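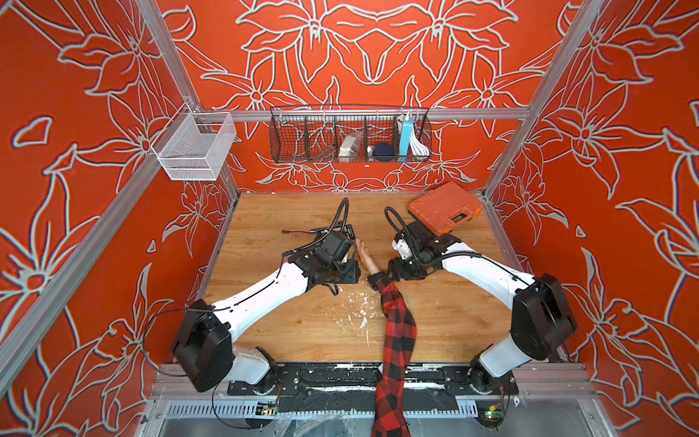 Thursday, May 15, 2025

Found the orange toolbox, finally! I'd blamed Noman for two days, so I owe him a coffee. 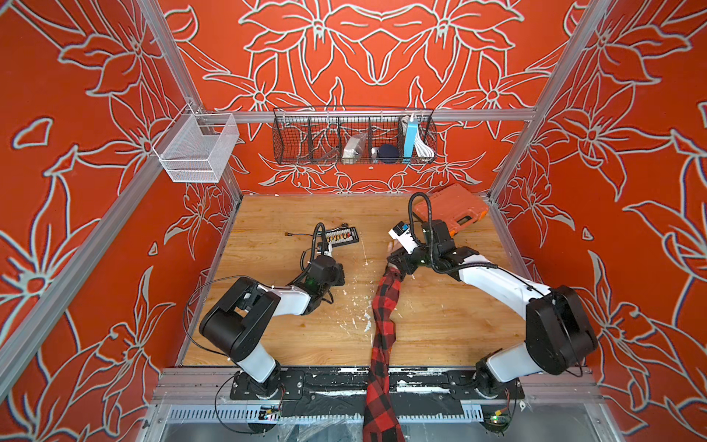
Charging day is my favorite bench chore – I get to putter. I meant to sort the little parts too, but the flannel ended up on the table and the tray of bits sat beside it.
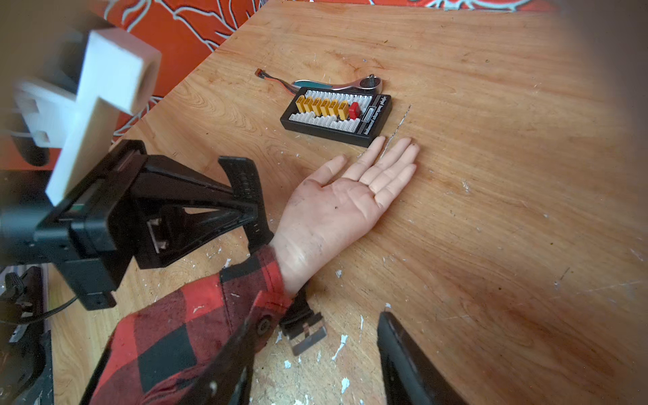 Dirty palm, six yellow connectors, one wrench.

The grime won't budge, and I've tried dish soap and sugar.
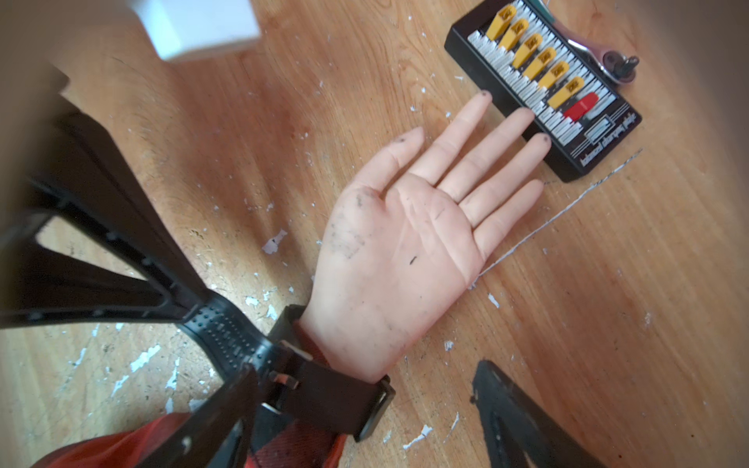 Hậu Mạch says to use cooking oil first, then soap, and to quit wiping my hands on my jeans. Trying it after supper.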